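Plarkero opens orders for hand inspection kit

Plarkero has opened orders for its hand inspection kit, aimed at workshops that run multi-fingered robot hands on two-armed machines. The Sernunbridge firm said the first 200 kits will ship in April.

The kit attaches near the wrist and records close views of the fingers and their base joints during a task. Footage is stored with joint readings in Nisby, the firm's logging software.
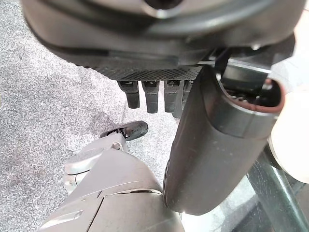

Wrist-level view of a four-fingered hand, with the black fingertip of the second arm close by.

Each kit weighs 19 grams without its cable. Plarkero rates the mount for 2,000 hours between checks and lists the price at £602, including one year of Nisby. Replacement mounts are sold separately.

A version for the older Worku wrist plate is in testing. No price has been set. Orders placed after 24th December will go into the second batch.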